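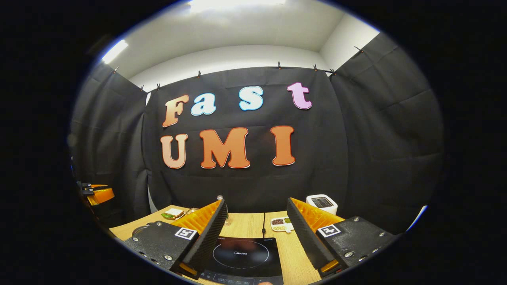 Bench with the black curtains up, wide lens on the hand-held gripper, June 2021

Forum > Home builds > Grippers and hand tools

Thread: Hand-held gripper for recording demos, curtain booth, need advice on fingers and light

asabe_m
Hello all. I promised in the other thread to show my build when it is in one piece, so I open a new one. It is the hand-held gripper, two parallel jaws, with the wide camera looking forward over the fingers. The letters on the back curtain say Fast UMI, in case somebody can not read them at this size.

The fingers are black plates with ridges on the inner face, and behind each one is an orange triangle as support. I printed the triangles at the shared workshop in Kernville. On each body block there is one square marker, so the software can measure how wide the jaws are open. The booth is black fabric held by small clips at the top.

My questions:
1. The ridges on the fingers. Are they too deep for bread? I want to record making a sandwich and putting bread in the toaster.
2. The ceiling light is very bright in the upper part of the picture. Does this hurt the tracking of the markers, or only my eyes?
3. Is the table too full?

I have recorded 197 demos until now and I threw away more than I like to say.

Regards,
Asabe

o_farina
Nice work, the orange supports look stiff. For question 1, yes, I think hard ridges are wrong for bread. I had a similar profile and it pressed lines into every slice. I changed to a soft pad of 3 mm and kept the ridges only on the lowest part, near the tip, where I need them for thin things like a spoon handle.

For question 3, I would take away half of the objects. Sandwich, jar, spices, cooktop, toaster, it is a whole kitchen. Start with one object and one motion. When this works, add the next.

Osvaldo

huguette_r
I do not agree with Osvaldo about the table. If you record with one object only, you will have a policy which knows one object on a clean table, and the first time somebody leaves a plate there it will go wrong. I made this mistake last year with 736 recordings. All clean, all pretty, and I had to do most of them again. Keep the things on the table, but move them between the takes.

What I would change is the cable. There is a thin black cable coming down the table in the middle, exactly between the fingers. Sooner or later you will catch it with a jaw. Tape it along the side of the table, or lead it to the back.

o_farina
Huguette, I did not say to stay with a clean table forever. I said to start with it. If she throws away so many demos, she must first find out why, and this is easier when there are fewer things to look at.

huguette_r
Then we only disagree about the order. But she did not write why the demos are thrown away. Asabe, can you tell us?

asabe_m
Thank you both. The reasons are mostly two. In many takes one marker is lost for a moment when I turn my wrist, and then the opening of the jaws jumps in the data. In the other takes I move too fast, and there is blur.

The cable I will move today, this is a good remark. I did not see it anymore after looking at it for so long.

ludi_coste
About the lost marker: I would look at the light before anything else. You have the big rectangular light, and a second strip on the left side. When you turn the wrist, one of them can shine on the marker at a flat angle, and if your marker is printed on glossy paper it becomes white for the camera. Print them on matte paper and glue them down flat, no tape on top. I used clear tape for months and blamed the software.

Also fix the exposure by hand. With automatic exposure and so much black fabric, the camera makes everything brighter, then a light comes into view and everything goes dark again. This was half of my problem.

And there is a bit of white light coming in at the lower right, where the curtain meets the table. Small, but I would close it with one more clip.

Ludivine

asabe_m
It is matte paper but WITH clear tape on top! I was afraid of the grease. I will try without.

apolline.p
Can I ask a question as a beginner? Why black curtains at all? I read in the Parkero notes that a background with some texture is better for following the camera position. With black fabric everywhere I would think the software has nothing to hold on to. Maybe the letters help a little?

ludi_coste
Good question, Apolline. It depends on how you get the position. If you do it from the picture alone, plain black is a bad wall, yes. The folds give something, the letters give more, and the wood grain on the table gives a lot when you are near to it. If the position comes from a separate tracking unit, you can be more relaxed about the wall.

For me the curtain is mostly to keep the rest of the room out of the recordings. But I would not want all the sides so dark.

o_farina
Here I agree with Apolline. I took my curtains down after two weeks and hung an old bedsheet with a flower pattern. Ugly, but the position stopped drifting.

huguette_r
A flower bedsheet is again one background only, Osvaldo. Change it sometimes :)

asabe_m
Update after some evenings of work.

I took the tape off the markers and set the exposure by hand. Of the next 13 takes I lost the marker in one only. Before, it was about every third take, so I am quite happy.

For the fingers I ordered soft pads from Hirkitz, but they will come in July. Until then I glued a piece of thin foam over the ridges. It holds the bread well. It does not hold the jar lid at all, it slides, so Osvaldo was right to keep the ridges near the tip.

The table stays full, sorry Osvaldo. But I now move the plate and the spice tray after each take, and I go slower. The blur is still there when I reach for the toaster at the back, I think my arm is simply too stretched.

o_farina
No need for sorry, it is your table. For the toaster, bring it nearer by a hand or two. And a question back: how heavy is the whole gripper? With all these screws I am curious.

asabe_m
1127 grams with the camera. After one hour I feel it in the wrist.

apolline.p
Would you share the files for the orange triangles? I have the Gilbert printer with the small bed and would like to see if they fit.

asabe_m
Yes, of course. I have to clean them first, the holes are still drawn for the old screws. I will put them in the files section and write the link in this thread.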